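Community > Dalley Hall > Meetings > Minutes

Search minutes and notices Enter keywords Go

2018-05-02
Posted by Kátia Damasceno

DALLEY HALL USERS GROUP
Minutes of the spring meeting

Chair: Nirau Street Playgroup representative
Minutes: Kátia Damasceno

1. Minutes of the last meeting
Approved with one correction. Under item 4, "side door" should read "rear door."

2. Matters arising
The rear door has been rehung and now closes without being lifted. The key safe code was changed after the November meeting, and two groups still had the old one. Kátia will send the new code to each group's main contact by phone and not by email.

3. Hall floor
Two quotes were received for sanding and sealing the main hall. Plultach Flooring quoted for the whole job including the stage steps. The second firm left the steps out and would not give a start date. The meeting agreed to accept Plultach, with a limit of $2,000. The hall will be closed while the work is done. The dance class asked that this not fall in the week of their show, and this was agreed. Tables must be carried and not dragged once the floor is finished. A notice will go up by the table store.

4. Heating
The timer in the small room is still an hour off. Several users have been turning the heat on by hand and leaving it on overnight. Dubey Heating will be asked to look at the timer when they come for the boiler service. Until then, the last group out is to check the switch and sign the sheet.

5. Storage
The cupboard under the stairs is full. Each group is to clear its own shelf and label what it wants to keep. Anything without a label after the next meeting will be given away. The choir asked for a second shelf. This was left until the clear-out is finished.

6. Kitchen
The playgroup reported that the adult mugs keep getting mixed in with the children's cups. It was agreed to keep the children's plates, bowls and cups on the low shelf and everything else above the counter. The large urn leaks at the tap and should not be used. Cost of a new washer to be found out. Tea towels are to be taken home and washed by whoever used them.

7. Rates
The hourly rate stays at $18. The deposit for private parties goes up to $100 for new bookings. Bookings already made are not affected.

8. Any other business
The garden club asked if the outside tap could be turned back on. Agreed. The quilters would like the notice board moved nearer the entrance. No decision was made, as the wall there may need painting first.

9. Next meeting
To be held in the small room. Date to be sent to all groups.

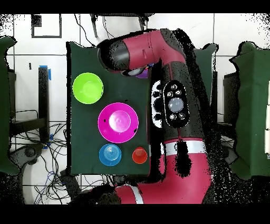 Item 6: colored bowl, plate and cups.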